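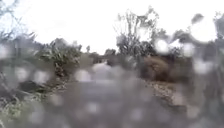
Posted by Wendy Wainwright on Tuesday, March 5, 2019
Filed under: path following, data collection

How to collect rainy-day examples for a path follower

Our small path-following rover, Onutora, learned to steer from footage of us driving it by hand. For the first few months all of that footage was taken in dry weather, and the steering model was fine until the first shower at Ustcombe in January, when it headed for the verge every time a drop landed on the lens cover. We now gather wet examples on purpose. These are the steps we follow. They assume you already have a way to drive the vehicle by hand and to save the camera picture together with the steering value.

What you need

A waterproof housing with a flat, clear cover over the lens. A soft cloth in a sealed bag. A notebook that can stand getting damp, or a pencil and a plastic wallet. Spare batteries kept somewhere warm. A second person, if you can get one, to write things down while you drive.

Step 1. Choose a path you already have in the dry

Go back to a route that is well covered in your dry set. If the place and the weather are both new, you can't tell which of them the model is struggling with. We use the gravel track with scrub on both sides, as the edges are uneven and the model has to work to find them. Drive it in the same direction as before.

Step 2. Lock the camera settings

Set the exposure by hand before you start and leave it alone. Under a white sky the automatic setting will darken the ground to save the sky, then brighten it again when a tree comes into view. We set ours on the path surface and let the sky burn out. There is nothing up there the steering needs. Focus should be fixed as well, at a distance. Left on automatic, ours kept hunting for the drops on the cover, and we lost a whole morning at Zurkeck that way.

Step 3. Drive with drops on the cover

Do not wipe between every run. A drop in front of the lens comes out as a pale disc that hides whatever is behind it, and you want those discs in as many different positions as possible: over the sky, over the verge, in the middle of the path. Our rule is five runs, then wipe, then five more. Note each wipe with the time, so you can sort the runs later.

Keep your speed steady and low. You are driving by looking at the real path, so your steering will be right even where the camera can hardly see. That is the whole value of these examples.

Step 4. Include some bad positions

If every run goes straight down the middle, the model never sees how to get back. On every third run, stop recording, move the vehicle towards one edge, start recording and steer back to the centre. Cut the part where you drive off line, or it will learn that too. Leopold Thaler forgot this once and we had a rover that visited the left-hand bank with great confidence.

Step 5. Watch for bright patches

A wet path reflects the sky, and a model trained in the dry may read a shiny patch as a gap, or as sky. Get plenty of examples with a light patch ahead, seen from far off and from close up. Decide beforehand whether the driver goes through puddles or round them, and have every driver do the same. Ours go through if the bottom is known to be firm. Verena Thaler and I had been doing opposite things for weeks before anyone compared the two sets.
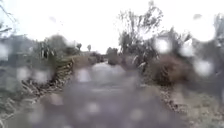 Step 6. Sort the runs the same day

Do this while you can still read your notes. We keep 36 runs from a normal outing and give each one of three marks: clear, spotted or heavy. Heavy means that you, sitting at a desk, would have trouble pointing to both edges of the path. Keep the heavy ones, but hold them apart from the rest and add them to the training set last - if the results get worse you can take them out again.

Throw away any run where the steering value has dropped out. Check the clocks too. A small lag between picture and steering does more harm than any amount of rain.

Step 7. Hold back whole runs for testing

Don't split a run between training and testing. Frames next to each other are nearly the same, and your score will look far better than it should. We hold back 19 runs across all outings and never train on them.

Afterwards

Dry the housing with the cover off and leave it open overnight. Check the seal for grit. Benedito Falcão has written up the sorting script on its own page, with the folder layout it expects.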